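Kiste (Behälter)

Drucken | Artikel per E-Mail versenden

Die Kiste ist ein meist quaderförmiger, oben offener oder mit einem Deckel versehener Behälter zum Aufbewahren und Befördern von Gegenständen. Sie gehört zu den ältesten Hilfsmitteln der Haushalts- und Lagerführung und zu den wenigen, an denen sich seither kaum jemand mit einer Verbesserung blamiert hat. Als Werkstoffe kommen Holz, Blech, Kunststoff und Pappe in Frage, für die der Lagerhandel jeweils eigene Wörter und eigene Preise kennt.

Wortherkunft

Das Wort geht über das lateinische cista auf das griechische kístē zurück, womit ein geflochtener Korb gemeint war. Die Kiste war demnach sprachlich zuerst ein Korb, was Kisten bis heute gern verschweigen. Aus derselben Wurzel stammt die Zisterne, die sich später auf Flüssigkeiten verlegt hat. Im Deutschen ist das Wort seit dem Althochdeutschen belegt. Im übertragenen Gebrauch bezeichnet es ein altes Auto, ein Flugzeug oder eine verwickelte Liebesangelegenheit; die »Beziehungskiste« hatte ihre große Zeit in den achtziger Jahren und ist seitdem, wie viele Kisten, im Keller verblieben.

Abgrenzung zu verwandten Behältern

Die Abgrenzung zur Truhe gilt als schwierig. Eine Truhe steht in der Regel im Wohnraum, hat einen angeschlagenen Deckel und wird vererbt. Eine Kiste steht im Weg. Der Kasten bezeichnet in Süddeutschland einen Behälter für Getränkeflaschen und in Österreich einen Kleiderschrank, was bei Umzügen über die Landesgrenze schon zu falsch bemessenen Lieferwagen geführt hat. Die Schachtel ist kleiner und dünnwandiger, der Karton besteht aus Wellpappe und gibt unten nach. Die Steige, auch Stiege genannt, ist flach, dient dem Obsthandel und hat als einziges Mitglied der Familie den Sprung in die Inneneinrichtung geschafft, wo sie weiß gestrichen an der Wand hängt und drei Taschenbücher trägt.

Umstritten ist die Stellung der Wanne. Das Lagerhandbuch des Behälterhändlers Grodano führt sie als Unterart der Kiste, sofern sie stapelbar ist. Der Konkurrent Illgate erkennt sie nur ohne Ablauf an. Zwischen beiden Häusern herrscht in dieser Frage seit Jahren Schweigen.

Bauformen

Nach der Wandung unterscheidet man geschlossene, gelochte und gegitterte Kisten. Gelochte Ausführungen dienen der Belüftung von Lebensmitteln und dem allmählichen Verlust von Schrauben. Nach dem Verhalten im leeren Zustand wird ferner zwischen starren, nestbaren und faltbaren Kisten unterschieden. Nestbare Kisten laufen nach unten konisch zu und lassen sich ineinandersetzen, worauf sie sich erfahrungsgemäß ungern wieder trennen. Faltbare Kisten sparen Platz und klemmen dafür einen Finger ein.

Der Drehstapelbehälter vereint beide Eigenschaften: In der einen Richtung steht er auf seinem Nachbarn, um 180 Grad gedreht sinkt er in ihn hinein. Welche Richtung welche ist, zeigen verschiedenfarbige Griffleisten an. Die Bedeutung der Farben steht auf einem Aufkleber, der sich beim ersten Spülgang löst. 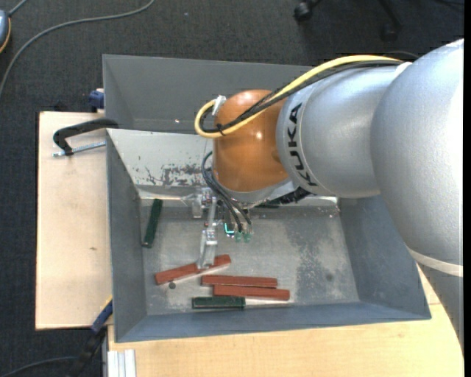 Wie schwer darf eine gefüllte Kiste sein, wenn ein einzelner Mensch sie tragen soll?

Einen für alle gültigen Wert gibt es nicht, da Körperbau, Griffhöhe, Weg und Häufigkeit mitzählen. Im Hausgebrauch hat sich bewährt, bei 18 Kilogramm aufzuhören und den Rest in eine zweite Kiste zu legen. Bücher erreichen diese Grenze weit früher, als der Packende glauben möchte, Bettdecken praktisch nie. Beides in dieselbe Kiste zu legen, Bücher unten, ist die vernünftigste Lösung und wird selten gewählt.

Beschriftung

Eine Kiste gilt als beschriftet, wenn eine Person, die sie nicht gepackt hat, ihren Inhalt erraten kann. Nach dieser strengen Auslegung sind die meisten Kisten unbeschriftet. Verbreitete Aufschriften sind »Küche«, »Küche 2«, »Kabel« und »Diverses«, letztere auch auf Kisten, in denen sich ausschließlich Kabel befinden.

Die Archivarin Precious Swanepoel hat in ihrem Leitfaden »Was drin ist« vorgeschlagen, jede Kiste an 2 aneinandergrenzenden Seiten zu beschriften, niemals auf dem Deckel. Der Deckel, schreibt sie, »wandert, und zwar immer zur falschen Kiste«. Sie empfiehlt ferner, das Wort »Diverses« durch die Nennung der drei größten Gegenstände zu ersetzen. Der Leitfaden umfasst elf Seiten und hat in Archiven einigen Anklang gefunden, in Privathaushalten gar keinen.

Stapelung

Kisten werden gestapelt, bis etwas dagegen spricht. Als tragend gelten die Ecken und Kanten, während die Mitte des Deckels nur so aussieht. Bei gemischten Stapeln steht die größte und schwerste Kiste unten, woraus sich ergibt, dass der gesuchte Gegenstand in der größten und schwersten Kiste liegt. Für trockene Kellerräume empfiehlt der Hersteller Suvine eine Stapelhöhe von höchstens fünf Kisten und etwas Abstand zur Außenwand. Pappe ist in Kellern ohnehin fehl am Platz - sie zieht Feuchtigkeit, wird weich und lädt Silberfischchen ein, die ihrerseits keine Stapelhöhe kennen.

Im gewerblichen Lager richtet sich das Grundmaß nach der Palette. Die verbreitete Grundfläche von 600 mal 400 Millimetern geht auf der Europalette ohne Rest auf. Sie geht dagegen nicht auf in handelsüblichen Kellerregalen, deren Bretter offenbar von einer anderen Schule entworfen werden.

Lebensdauer und Verbleib

Kunststoffkisten überdauern ihren Anlass in der Regel mühelos. Sie verspröden an der Sonne, brechen zuerst am Griff und werden danach als Kiste mit einem Griff weitergeführt. Holzkisten lassen sich ausbessern, sofern man dieselbe Nagelstelle nicht zum dritten Mal bemüht. Blechkisten bekommen Beulen, die ihrer Funktion nicht schaden und beim Abstellen einen Ton erzeugen, der durch zwei Stockwerke trägt.

Als Sonderfall ist die Leihkiste zu nennen. Umzugsunternehmen wie Kinoshita geben sie gegen Pfand aus und bitten um Rückgabe in leerem Zustand. Besonders im März, wenn viele Mietverhältnisse enden, werden die Bestände knapp. Ein Teil der Kisten kehrt verspätet zurück, ein anderer dient inzwischen als Nachttisch.

Redewendungen

»In die Kiste springen« bezieht sich auf das Bett, »Schluss aus, ab in die Kiste« je nach Landschaft ebenfalls oder auf den Sarg. »Fertig ist die Kiste« bezeichnet einen Abschluss, nach dem gewöhnlich noch der Deckel fehlt.

Siehe auch: Truhe, Steige, Palette, Dachboden

Artikel drucken
Artikel per E-Mail versenden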